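Week 6 handout: comparing the two grippers on the small parts task

Hi all! Most of you asked for my notes from the bench session, so I've typed them up and tidied them a bit (only a bit). Bring this on Wednesday, plus whatever you wrote down yourselves.

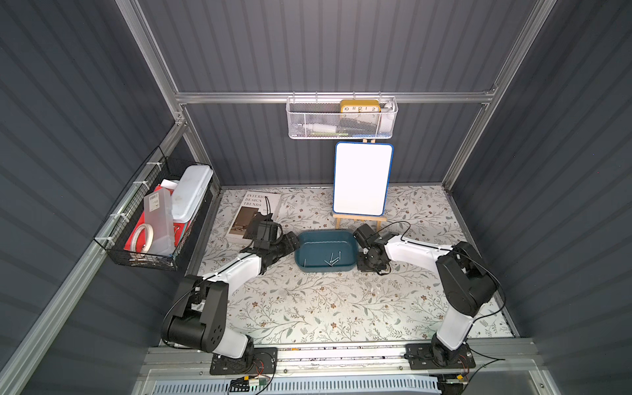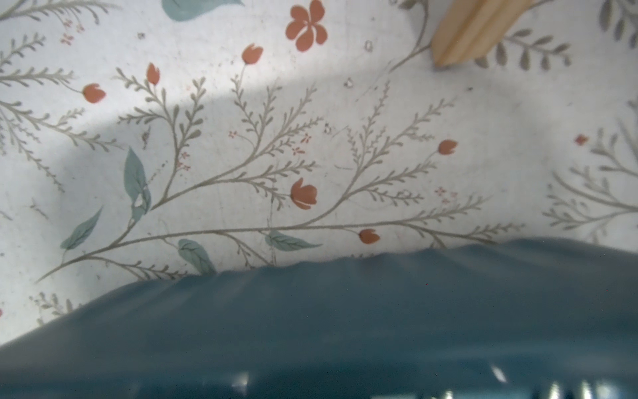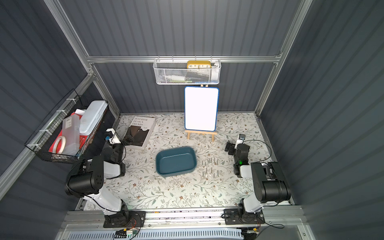
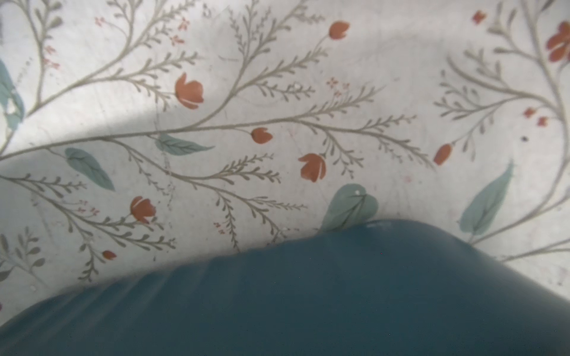
Fig. 6.1. Bench cell, fixed view (first and third) and wrist view (second and fourth).

What we're comparing. I'm calling the two setups Kirkosis and Gindevell, same as on the sign-up sheet. The arms stay the same, the controller stays the same (Nostulov, default gains, please don't touch the gains), and the only things that change are the fingers and the finger offset in the config. The parts are small and metal and shiny, and the tray is the teal one. In the first view they're in the tray, in the third they're out on the mat — those are the two layouts you'll be scoring, so get used to telling them apart in the logs. In-tray is layout A, on-mat is layout B.

My own feeling, and you're welcome to argue with me, is that layout A is the harder one. You've got a rim to clear on the way in, and the fingers need enough room to open without hitting the wall of the tray. With B you have open space on more sides, but a thin part standing on end is easy to knock over, and then your grasp plan is useless and you have to look again. Alvar Solberg thinks B is harder for exactly that reason. We'll take a vote!

About the wrist cameras. Look at how much of the second and fourth views is taken up by something big, teal and blurry right up close. A detector trained only on the fixed view has never met anything like that, so please don't feed it wrist images and then tell me the gripper is bad. The background matters too. That leaf and flower print is busy, and thin stems are just the kind of thing a simple edge filter gets excited about. Try your threshold on a patch of plain print first, with no parts in it, and see what it claims to find.

Scoring. Each pair runs 42 attempts per gripper per layout. Cut off any attempt that goes over 2000 controller ticks and mark it T, for timeout. A part that's lifted and dropped is D and not a success, even if it lands somewhere handy (I know, I know). Write down the seed. Mine was 3931 if you want to repeat my run order.

Things I'd like in your write-up:
Success rate for each gripper, A and B kept apart
One failure you can explain and one you can't
Which view you used to decide, for each attempt you weren't sure of

Jordan Catterall has the Yimyam log viewer working on the lab machines now, so you can scrub the fixed and wrist streams side by side. If the streams drift, line them up on the first gripper close and carry on.

Reading for next time is the chapter on contact and friction, first half only.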